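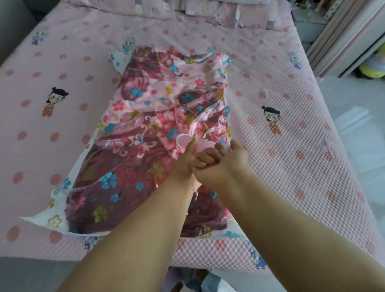
Anca Roman wrote to me after the last post that she would never in her life wear a camera on her head to fold a bedsheet, and did the Lullell people at least pay for the electricity? Fair question! They don't. But I've had the kit since November and I promised a proper write-up once I'd used it on something harder than washing cups, so let's go.

For anyone who missed the first part: Lullell is the home recording kit from Tralodlow. You wear it on your head, you do your ordinary chores, and the footage goes off to help train robots that are supposed to do the same chores someday. You can buy the kit outright or take it on loan and earn it off in accepted clips. I took the loan, which works out to 91 clips before the thing is mine. I'm at 41. So I'm slow, but I also have a job and a life and a limited number of things that need folding.

The box has the headband, a camera module that clicks onto the front, a battery that sits at the back of your skull, one long cable (too long, I tucked it down my collar) and a little card with the setup steps. The app does the rest. It gives you a task list every week, and you pick what fits your house. Mine this time was "compress soft goods in a storage bag," and I was thrilled, because I had bedding that needed to go away anyway and it felt like getting paid in camera parts for something on my list.

Well. Vacuum bags are HARD. I don't mean hard for me, I've been squashing bedding into those bags for years. I mean hard to do in a way the app will accept. The app wants both hands in view for the whole job, and when you're pushing the air out of one of these bags you lean. You put your weight into it, one hand over the other down by the valve cap, and the minute you lean your head goes forward too and the camera is looking at the pillows. My first three clips came back with "hands out of view." The fourth came back with "task incomplete" because I'd stopped before closing the cap, which was my own fault.

What fixed it was tilting the camera module down two more clicks than the card tells you to. Two clicks! It's not in the instructions and I only found it by messing around in a bad mood. After that I could lean all I wanted. If you're short like me, or if you work on a bed or anything else lower than a kitchen counter, do that before you do anything else.

The other thing that gave me trouble was shine. Clear plastic throws light back at you, and the app has a glare warning that beeps in your ear. I turned the ceiling light off and used what came through the window, and it beeped less, though never quite stopped. Tralodlow's help page says shiny materials are fine and the warning can be ignored. Okay, so why does it beep? I wrote to ask and got a friendly answer a couple of days later saying it's on their list. The pattern on the bedding doesn't matter either, by the way. I'd worried that flowers inside the bag and polka dots under it would be too much, and I asked about that in the same message, and they said busy fabric is welcome. Good, because I don't own any plain bedding and I'm not about to start.

Now comfort, which everybody asks about. The headband is fine for a short job. The battery in back balances the camera nicely and I forgot it was there while I was wiping down shelves. But for anything where you bend over for a while, it creeps. I wore it for 31 minutes straight doing bags and had a red line across my forehead through dinner. A thin cotton headband underneath helps a lot. I also tried the strap from my old Timmermans headlamp, thinking I was clever, and the clip doesn't fit, so save yourself the trouble.

A few of you asked how it compares with Drarard. I borrowed that one for a weekend. It's lighter, and the camera sits at your temple, so it doesn't pull forward. The catch is that it sees everything a little from the side, and with two-handed work my right hand kept hiding my left. For stirring a pot or feeding the cat I'd pick Drarard. For bags, folding, anything where your hands meet in the middle, Lullell gives them the better view, and their app is much easier to live with too. Drarard made me type a label for every single clip. No thank you.

Privacy, since Anca brought that up too (she had a long list). You can review every clip before it uploads, and you can cut the beginning and the end. You can't cut out the middle, so if somebody walks in halfway you have to drop the whole clip. I put a sign on the bedroom door. You can also delete what you've sent for the first month, and I tested that with two clips and they did vanish from my account. Whether they vanished from everywhere else I have no way of checking, and if that bothers you, then this isn't your gadget.

Would I buy it for cash? Probably not at the full price. On the loan, yes, if you do a lot of hand work at home and don't mind redoing things. My app says over 100 tasks are open to me now, and some are pretty funny. One is peeling stickers off a jar. I've been peeling stickers off jars for free my entire life!

Next up is the winter coats, which go in the bigger bags with the same kind of cap, and I want to see if the two-click trick still works when I'm kneeling. If you have the kit and you've found a better angle for floor work, leave it in the comments – my knees and I would like to get it right the first time.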